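Hands Off the Belt: Writing Handling Rules for Humanoid Parcel Stations

Demdale's working guide for two-armed parcel stations runs to 12 pages, and most of it concerns soft bags. Boxes have edges and known faces. A bag folds, slides and hides its own outline.

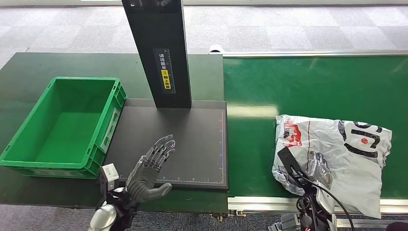
The guide starts with contact. A hand may press on a bag to steady it, but the force limit is set for the contents, which the station has to treat as fragile until told otherwise. Skamari, which wrote the first draft, proposed a single limit of 60 newtons. Reviewers at Srour objected that a fingertip and a flat palm load a package very differently, and the May revision sets separate values for each.

The second section covers the idle arm. While one hand works, the other must hold a declared rest pose, clear of any measuring equipment. Clastimeck logged 1431 stoppages during its trial and traced 92 of them to an idle hand drifting into the measuring zone. The fix was a software boundary and a check at every shift change.

Layout rules are short. Crates go in the same marked position each time. Scale markings must stay readable from the operator's side. Warning labels are replaced when worn — cleaning crews may not remove them. Cables at the wrist need enough slack for full rotation and no more.

One clause remains open. Srour wants the belt stopped before any contact. Skamari would allow contact at low speed if the hand can match the belt. Demdale has kept the stricter wording for now, and sites that want an exception must file their own test results with the request.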